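Trarodetti sim episodes, hot dog task: known fault in release 2

Please read this before you train on the data. In 220 of the 1164 episodes the contact force on the gripper finger was logged as zero for the whole run. The fault came in with the January build of the simulator.
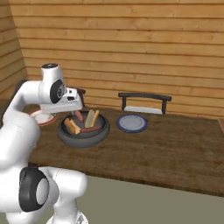 Teodor Bednarek
Maintainer, Brutdale simulation data

The task has two sausages and two buns in one gray bowl, with a plate on each side of it. Joint positions and camera images are not affected by the fault. Only the force column is wrong, so a policy which uses force will learn to press too hard.

The bad episodes are listed in bad_force.txt. We repaired none of them yet. Please exclude them or drop the column.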